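We've been folding laundry for a robot

Posted October 14, 2022

I have handled more laundry this month than in the whole of last year, and hardly any of it was mine. If you've wondered where I vanish to after lunch, I've been in the bedroom of the Nendutlow flat with a gripper in each hand, folding, rolling and spreading out the same few bits of cloth so that a computer can have a go at learning how it's done.

The job is part of the Rostami project, which wants a robot arm that can cope with soft things. Boxes and bottles are fairly well behaved. Cloth isn't! You pick up one end of a blouse and the other end does whatever it likes, and no two heaps on a bed ever look alike. So instead of writing rules for it, we collect examples. Lots of them. You hold the grippers by hand, you do the task the way you'd do it at home, and the cameras save what the gripper saw while you did it.

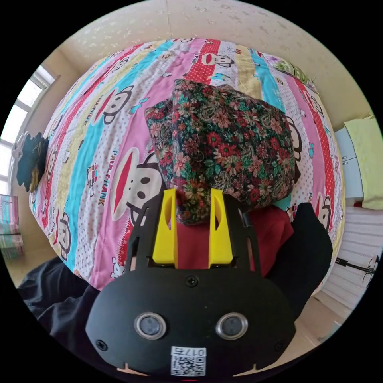 Varton Home Robotics Group

We hit 697 saved examples this week, which I'm told is a decent pile but nowhere near enough. Of those, 232 are from the bedroom, and that's my patch. The rest come from the kitchen and the hallway, where my colleagues have been putting away cutlery and hanging up coats (I did ask to swap with cutlery, once, and was turned down).

You'd think picking up a bit of cloth would be the easy part. It took me most of my first afternoon to stop snatching at things. With your own fingers you feel the fabric and adjust without thinking about it, but through a pair of plastic ones you feel next to nothing, so you have to look where you're pinching and go in slowly. If you squeeze too early you get a fistful of duvet cover along with the thing you wanted. I still do that more than I'd like.

The bedding helps, oddly enough. We've been working on a stripy cover with cartoon monkeys all over it, and some of the things we fold are covered in flowers, so it's busy pattern on top of busy pattern. A plain white sheet would be far kinder. But people don't live on plain white sheets, and a robot that can only find a shirt when there's nothing behind it won't be much use to anyone with children.

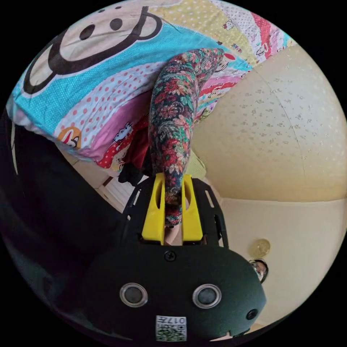
Rolling is the one I enjoy. There's a knack to keeping the edge tucked under while you bring the rest of it round, and once I'd got it I could do one after another without stopping. Folding in half I find much harder, mainly because both hands have to arrive at the same moment and mine never quite do. My left is always a touch behind. When we played a batch back on the big screen you could see it every single time, and now I can't stop noticing it when I make my own bed.

We had a good long argument over whether those ones should stay in. My feeling was that a slightly late left hand should be thrown out, as the robot might pick up my bad habit. The people who do the training were quite happy with it, and said a bit of variety between helpers does more good than harm as long as the job gets finished. What they don't want is dithering. If you stop halfway and hover while you think about what you fancy for tea, that's a bad example, and it gets marked as one. I have had a few of those back.

We work with 2 grippers on most tasks, one per hand, and you quickly learn to keep your elbows in. Bedrooms are tight. There's a radiator on one side and the window on the other, and I've knocked my wrist on both. Sleeves are another thing to watch — bunch them up before you start or you'll be fiddling with them in the middle of a fold.

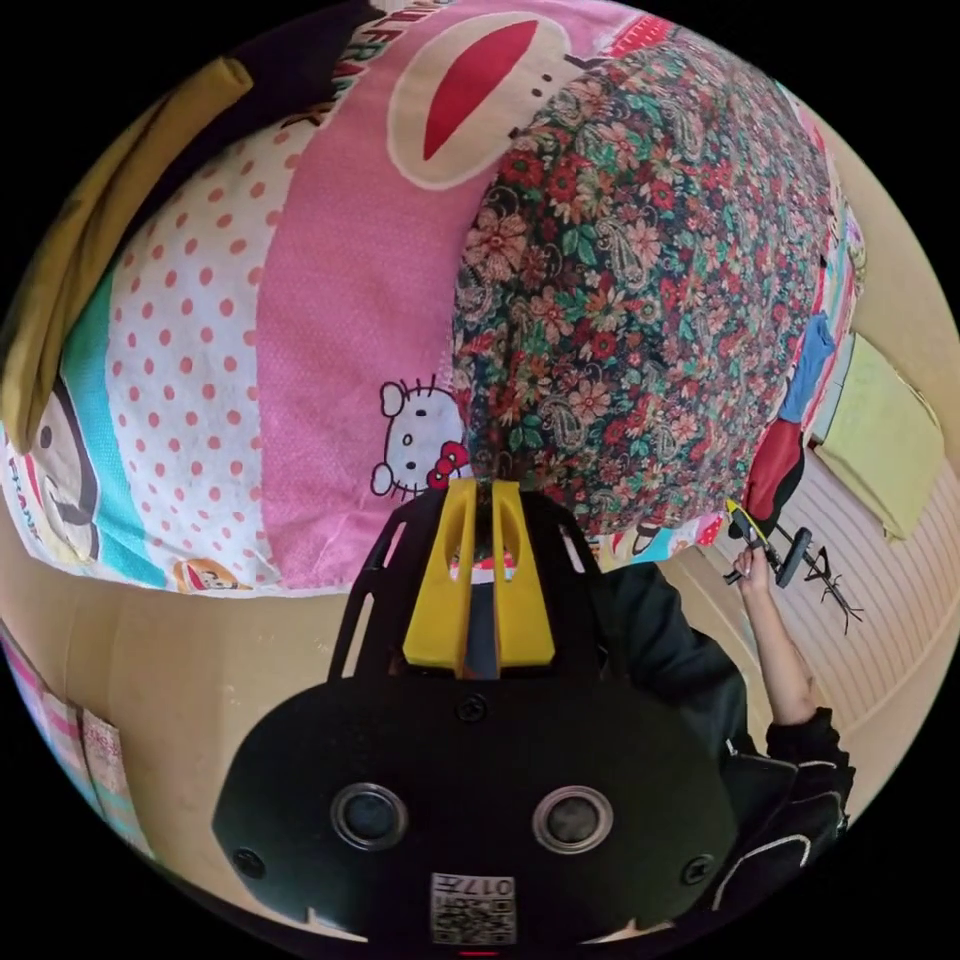 Varton Home Robotics Group, Soft Goods Team

The other half of the work is making a mess, which I hadn't expected. Every example has to begin somewhere different, so after each fold you shake the thing out and drop it again. Sometimes it lands flat, sometimes it ends up in a lump against the pillow, and you aren't allowed to help it along. I've become quite good at not tidying. My mother would be horrified.

A few people have asked whether it gets boring. It does, a bit, after the first hour. We've settled on short spells with a proper break in between, and we change over tasks before anyone gets careless. I keep the radio on low. The kitchen lot say they can hear me singing along, and I'd like it noted that they've never complained about the tune.

Next up is clothes with sleeves, and I can already tell they're going to be the awkward ones. A sleeve has to come across the body and lie flat, and it would much prefer to twist. One hand lifts, the other waits its turn, and you have to keep the lifted bit high enough that it doesn't drag the collar out of shape on the way over. My first tries looked like somebody fighting an umbrella. They're getting better, and the ones from the end of last week are nearly respectable.

After that the whole lot goes over to Zornska, where the learning part is done, and in December we should get to see an arm try it for the first time. I'm more nervous about that than I probably ought to be. It'll be a bit like watching someone do an impression of you. 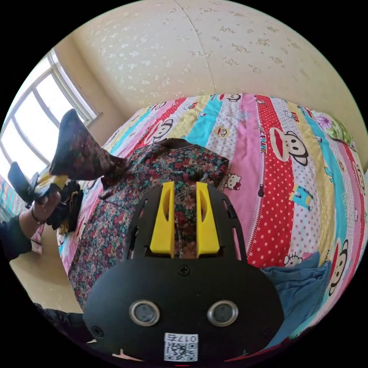
Fancy having a go?

We've room for 2 more helpers in the Nendutlow flat between now and the December trial. You don't need to know the first thing about robots, and you don't need to be any good at ironing either. Afternoons suit us best as the bedroom gets lovely light then. Bring a top with close-fitting cuffs, and any old clothes you don't mind us folding over and over again — the louder the pattern the better. Leave your name on the sheet by the front desk and I'll come and find you.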